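Open day at the Norklow toy works, Lelcombe

Dec 14, 2020

Quick one before I forget it all. Got there late, parking was a mess, walked in past the old sign – 1955, still up over the gate. Tour goes in groups, masks on, 331 steps from the gate to the molding hall according to the kid in front of me.

Molding hall is loud. Smells like warm plastic and coffee. They wouldn't let us near the presses but the guide was good, knew her stuff, answered evrything. Pellets come in by the truck, colors get mixed on site.
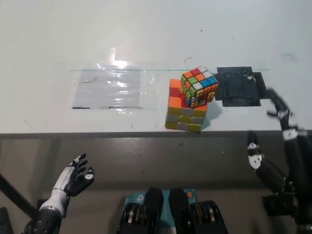 Then the packing room, quieter. Boxes for Kultent stacked to the ceiling, labels still being done by hand. Shop at the end – cash only, grr. Bought a Lò spinning top for $6, could of bought five.

Canteen soup was fine. Bread better than fine. Line was long, so eat first if you go.

Next open day is in March, 200 places, sign up at the gate office or by phone. Wear flat shoes. Bus back to Lelcombe station leaves from the side gate, not the main one, I missed the first.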